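Rashidi Bench Notes: a two-arm tabletop rig, README and data card

Posted 2025-07-06 by the Rashidi maintainers
Print this page | E-mail this page

Status: working, slow in places. Release 4 of the data. Releases before 3 used different finger geometry and should not be mixed with this one.

## What this is

Rashidi is a two-arm setup on a wooden table in the Forville shared workshop, plus the recordings made on it. The arms are small hobby-class units with gray bases and black grippers. The tasks are ordinary kitchen and tabletop handling: cups into and out of a dish rack, plates in slots, alphabet blocks, small items in trays. Every recording is teleoperated. There is no scripted motion in the set.

The control code is called Stindidari and lives in its own repository. This file covers the hardware, the recording layout and the known faults.

## Contents

- 2,000 episodes, both arms, joint positions and commands
- Video from a fixed view and from the wrists
- Print files for the fingers and the camera brackets
- Calibration logs, one per session

Each episode folder holds one table of joint data, the video files and a short text file with the task string. Task strings are free text and were not normalized. "Put cup in rack" and "cup to rack" are the same task.

## Fingers

The fingers are 3D-printed in black and screwed to the gripper body. Print them with the flat outer face down. Supports under the beveled facets leave marks that do no harm on the outside but must be trimmed anywhere near the slit, or the two halves will not close evenly.

Cups are the hardest of the common objects. A tapered plastic wall gives the fingers a poor contact patch, and the grip angle changes as the cup is tipped to clear the wires of the rack.

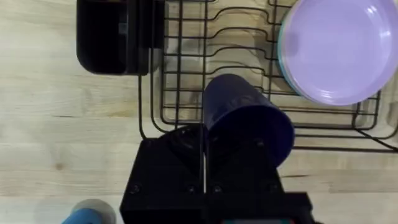

Dedum wrote in to the issue list that the same fingers slip on a thin cup wall unless the closing current is raised, and that raising it makes the motor run hot within a few minutes. The default in Stindidari is a compromise. Anyone handling only rigid plastic can go one step higher in the config file.

## Table and mounting

The bases are clamped along the near edge of the table. Do not mount them on a separate board laid on the table; an early version did this and the board crept during long sessions. After clamping, run the calibration routine with both arms, then again after the first hour.

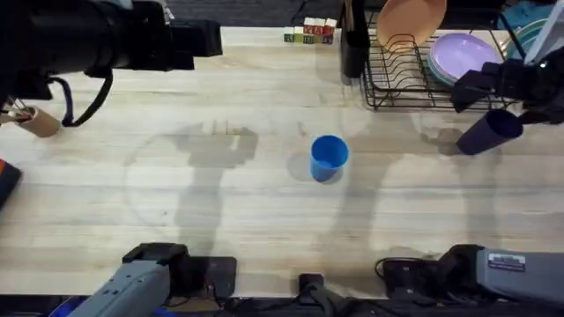 Cable routing caused more lost episodes than any software fault. A cable that pulls tight near full reach adds a load the joint table does not record, and the follower lags the command by a visible amount. Leave slack at the wrist, as with the looped cable hanging from the left arm, and check that the loop clears the tallest object on the table at the lowest pose you intend to use. Tie the rest down behind the base. Lighting is overhead and was not controlled between sessions, so the shadows of the arms fall across the work surface and move with them. Models trained on one session alone tend to fail on the next.

## Wrist cameras

Focus is set by hand and fixed with a drop of glue. Set it with the gripper held at working height over the table. Both fingers should stay in view through the full opening range. If a fingertip leaves the image when the gripper is open, the bracket is on backward.
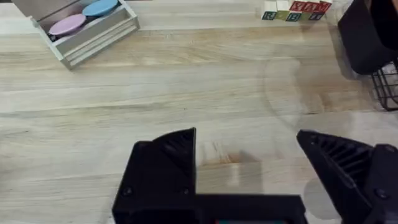 Fig. 3. Wrist view, gripper open, ribbed inner faces visible.

## Known faults

- 18 episodes have a dropped wrist stream. They are listed in the bad-episodes file and kept for the joint data.
- Timestamps in sessions recorded in February drift between cameras. Align on the joint table.
- The gripper zero shifts when a finger is replaced. Recalibrate before recording.
- Object positions were reset by hand, with no template.

## Use

Data and print files may be used and changed freely with credit to the project. The set is too narrow for any claim about general household handling. Do not run the arms unattended.

Comments (3)

tabletop_b: Does the finger file fit the older gripper body, or only the current one?

Rashidi maintainers: Current one only. The screw spacing changed.

m.k.: Clamping straight to the table fixed my drift. The second calibration after an hour still moves one joint slightly, same as before.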